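# Speaker notes: unloading a washer with two hobby arms

Shared workshop evening, June. Slot is 20 minutes plus questions. Notes are for me and for Ronja Dalen if she ends up giving the second half.

## Opening (2 min)

- Say name, say bench number, say that the build is shared with Hedvig Wallin and that she did all of the electrical work.
- Project name is Mendeo. It lives in the ground floor unit at Zanham.
- Task: open a front loader, take out one garment, put it in a basket on the floor. Two arms, a gripper on each, two fingers per gripper. A camera at the head and a small one at the wrist.
- Skip the history of the earlier single-arm build. Last time it ate half the talk.

## Why a washer (3 min)

A washer is fixed. It stays where you put it, and the door always swings on the same hinge. The fabric is the part that changes every time. That splits the problem into one half we can measure with a tape and one half we can't.

Points to make:

- The door is a round, glossy, partly transparent thing. Our depth readings through it are poor. We stopped using them when the door is shut and rely on color for "is there something in the drum."
- Color works as long as the load is a strong color. Red against steel is easy. White against steel is not, and we have not solved it.
- The gasket is flexible and sits right where the fingers want to go.
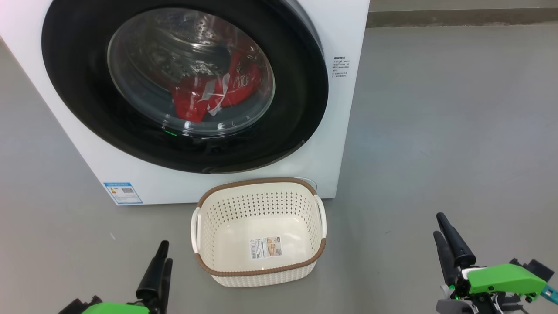
Basket placement took more evenings than I would like to admit to this room. If it is too far out, the arm carries fabric across open floor and a sleeve can trail. If it is tight against the machine, dropped fabric mostly lands inside. We settled on close, long side parallel to the front panel, centered by eye.

The cost is that a low basket eats the space the forearms need when they come down from the door. We added a keep-out box over the rim, 73 mm high. The planner treats it as solid until the release step, then drops it.

Ask the room: has anyone tried a basket on a stand? Expect yes. Answer is that we want the floor case first.

## Door step (4 min)

Slow down here. This is where people had questions at the Amundsen workshop.

- The door is opened with one arm. The other arm parks out of the swing.
- Once the door is open it becomes an obstacle on the left. The left arm has the worse approach from then on, with the door bowl beside it and the drum edge ahead.
- We do not model the bowl as a bowl. It is a cylinder in the collision file, slightly oversize. Crude, but the planner is fast with it.
- The door position is measured once after opening and assumed fixed. If a finger bumps it, the estimate is wrong and we restart the step.
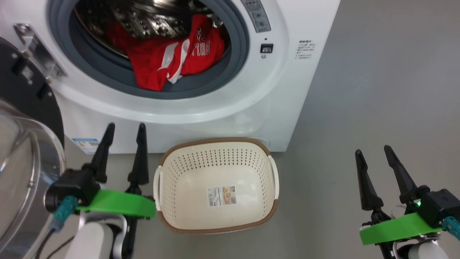 The start pose for the grasp has both grippers low, fingers up and open. I get asked why we don't start closer to the drum. Low and wide keeps the arms out of the head camera's view of the opening, and the grasp estimate comes from that view. Moving in costs time. Moving in with a bad estimate costs more.

Numbers, if asked:

- 747 recorded runs to date, good and bad together.
- Around 900 ms from final head image to first arm motion. Most of that is the planner. Ronja has a branch that cuts it, not merged.
- Three retries allowed per garment, then the arms park and the operator takes over.

Do not quote a success rate. The load types were never balanced across the runs and the number would be meaningless. If pushed, say that and move on.

## Grasp and wrist view (5 min)

Hand over to Ronja here if she is present.

The head camera picks the region. The wrist camera is meant to pick the point. In practice the wrist view is most useful on the arm that is *not* reaching. That arm can stand off to one side and look across the front of the machine while the other one goes in, so you get an angle on the gasket that the head never has.
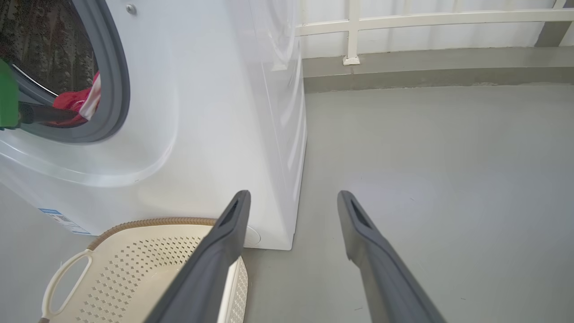 Wrist exposure was a problem until Hedvig locked it. With auto exposure on, a bright background pulls the whole image down and the inside of the drum goes to black. Locked exposure gives a washed-out wall and a usable drum. We don't care about the wall.

Other wrist notes:

- The fingers are always in view. We mask them with a fixed polygon per arm. Redo the mask after any finger change -- this has been forgotten more than once.
- Glass and glossy plastic reflect whatever is in the room. The door bowl is the worst. The segmenter has called a reflection "fabric" several times, so anything detected outside the drum circle is thrown away.
- Cable strain at the wrist connector. Leave slack for the full roll range, then add a bit. Esov connectors have held up so far, but we have only used them since the rebuild.

On the grasp itself: pinch fabric near the lower lip of the drum, pull toward the opening, regrasp if the load on the fingers climbs too fast. The climb usually means the garment is caught under the gasket. Pulling harder doesn't help. Backing off and lifting before pulling does, most of the time.

## What is not working (3 min)

- More than one garment. We pull one and drag the second half out with it.
- White or gray loads, as above.
- Closing the door. Written, tested on the bench, not trusted near the machine.
- Wet loads. Weight changes the release timing, and we have too few runs to tune it.

## Close (1 min)

Config files and the printed bracket drawings are on the workshop share under Mendeo. The collision file is in there too, with the cylinder door. Hedvig takes wiring questions at the bench afterward. Bring the spare finger set to pass around, and get it back before leaving.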